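The Second Pair of Arms
Morano packs tape at Tultov, a supply house with 11 people on the floor. In August it put two robot arms at the sorting bench, where colored rolls go into trays before boxing. The job used to belong to whoever drew the early shift. A full day meant 871 rolls, and most people asked to swap out of it by lunch. 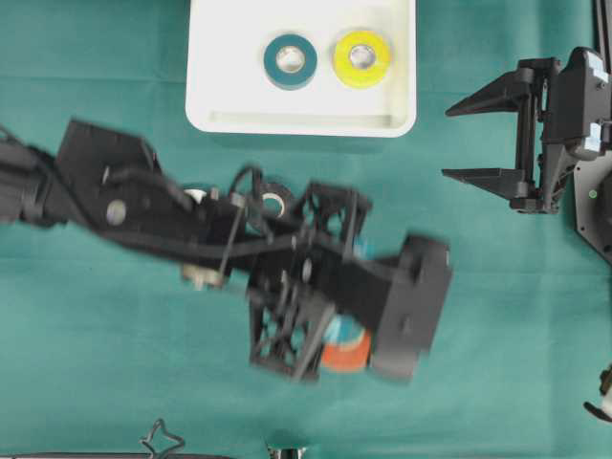

Rolls of tape and a white tray at the sorting bench.

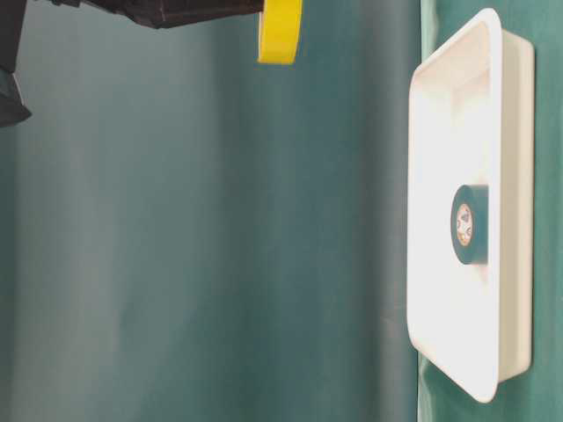 No jobs were cut, but the work moved. Three packers now take turns minding the arms, and they had to learn to restart a stalled run and to log each stop. They got a raise for it. The others went to boxing, where the pace is faster than it was. Some of them say their wrists feel better and their backs feel worse. The arms are still slower than a good packer, and on rush orders the crew does the sorting by hand.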